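To: gripper-evaluation list
From: Orvokki Oksanen, Handling Trials, Cesport
Subject: Re: Finger choice for the wrapped food items

Dear colleagues,

Thank you for the comments received on the draft test plan. I reply to the message from the Toivonen group in full, as several other members have raised the same points privately. The earlier text is quoted where it is needed.

> We have read the plan with interest. Our concern is with the sandwich item.
> A wrapped sandwich is soft, and its film is slippery and shiny. We would
> expect the short fingers either to crush the bread or to lose hold of the
> film. Has the suction option (Custix cup, small size) been ruled out, and if
> so on what grounds? We would also ask whether the wrist camera is of any use
> once the fingers have closed, or whether you depend on the fixed view.

The suction option has not been ruled out. It was tried on the same wrapped items in November and will be tried again. The difficulty lay in the film, which creases where it gathers and does not give the cup a flat area to seal against. Of 64 attempts with the cup, 15 ended with the item dropped before it reached the tray. We regard this as too many for a counter task, although members with a firmer type of packaging may find the cup quite adequate.

The parallel fingers take hold at the base of the sandwich, and most of the filling is left clear of the jaws.
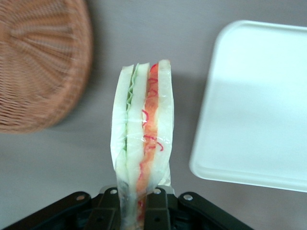 Page last changed: 16 May 2020

On the question of the wrist camera, our view is that it remains useful after closing. The cut face stays in sight above the fingers, and the edges of the bread can be followed well enough to judge whether the item is leaning. A slight lean to one side is common and we do not count it as a fault. Two weaknesses should be recorded. Bright spots on the film disturb the edge finder, most of all over the filling, and objects further off can be blurred while the arm is moving. The second matters when the target is one of those objects, and for placing we therefore give more weight to the fixed view.

> Could you also say something about the layout? The plan speaks of a "shop
> counter", and it is not clear to us how crowded this is meant to be, or
> whether both arms are needed.

The layout is deliberately crowded. Drinks, packets, bars and bagged snacks are kept on the table throughout, so that any arm, finger or camera under comparison has to work among them. The tray at the centre is the place for the finished order. The sandwich is to be set down upright on its cut edge, and a trial is marked as incomplete if it ends on its side. 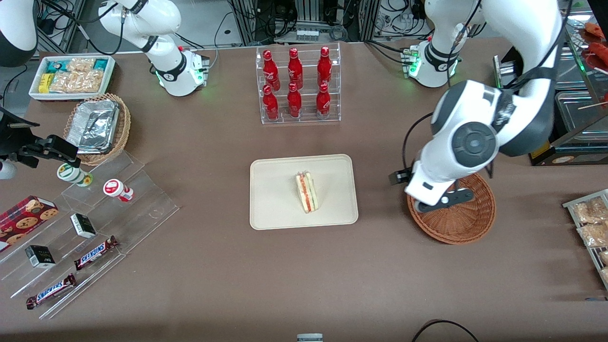
Counter layout with the sandwich on the central tray and the left arm over the basket.

Both arms are included in the plan, but the finger comparison itself requires only one. Members with a single arm may take part in that section and leave the two-arm section blank. We ask only that the form states which arm was used, and whether the fixed camera could see the tray for the whole of the movement — this was missing from nearly 200 of the entries returned last time, and those could not be used for the camera comparison.

> Finally, is the closing force to be fixed by the plan or left to each site?

It is left to each site for the first 300 trials, provided that the setting is written down and kept the same within a session. The Havov controller reports its force in its own units, and sites using it should give the raw value without converting it. A common setting will be proposed afterwards, when the returns can be compared.

Further comments on the plan should be sent to the list, with the section number in the subject line.

Yours faithfully,
Orvokki Oksanen
Handling Trials, Cesport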